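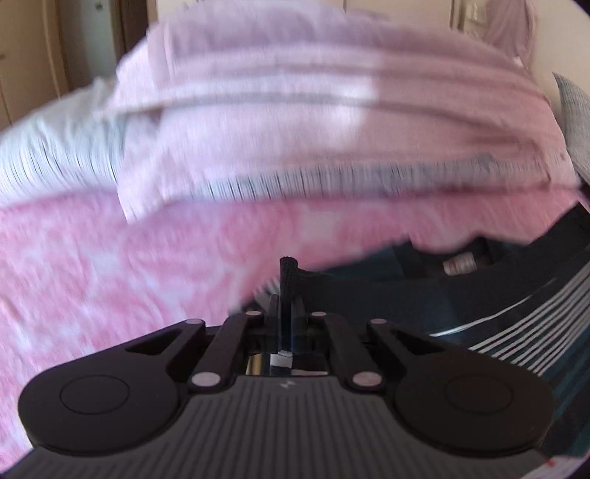 *Pink blanket and folded towel, with the gripper in front.*

Genji Ikeda plans the equipment for Flumon, a small firm in Sakai. I asked him how he makes a budget for hand-held grippers.

"First I look at the work," he said. "Bedding is hard on the tool, so I count spare pads before I count grippers." 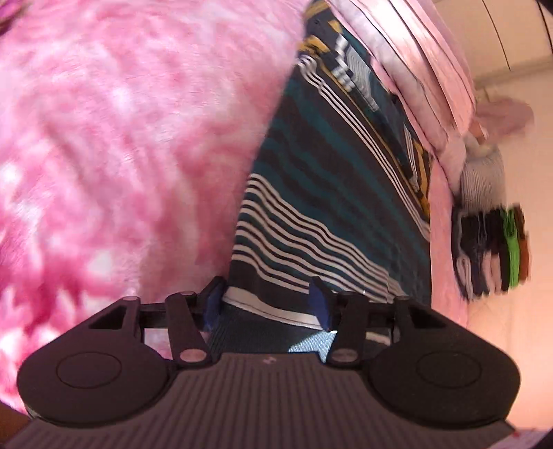 *Dark blue pads on the two fingers.*

His plan for May has 132 pads in it. The first offer, from Flodano, was 659 euros for each tool. "It was a fair price, but the repair was not included. I asked again."

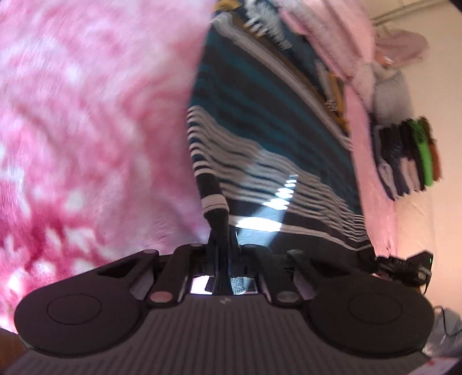 *Striped blanket beside the pink one.*

He keeps more than 300 euros per tool for repairs. Would he buy a full arm? "Not this year. Rurkska wants 2,000 only for the visit and the installation." 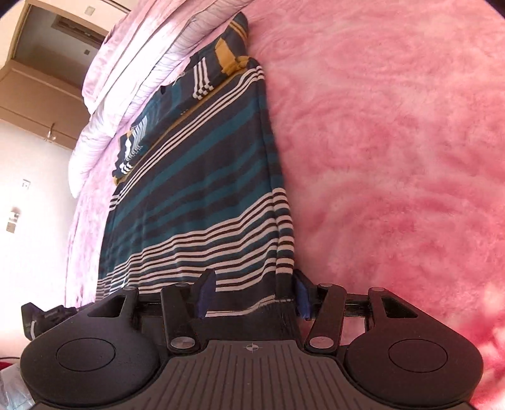 For striped cloth and thick blankets he prefers to rent one month before he signs. The next offer should reach him in May.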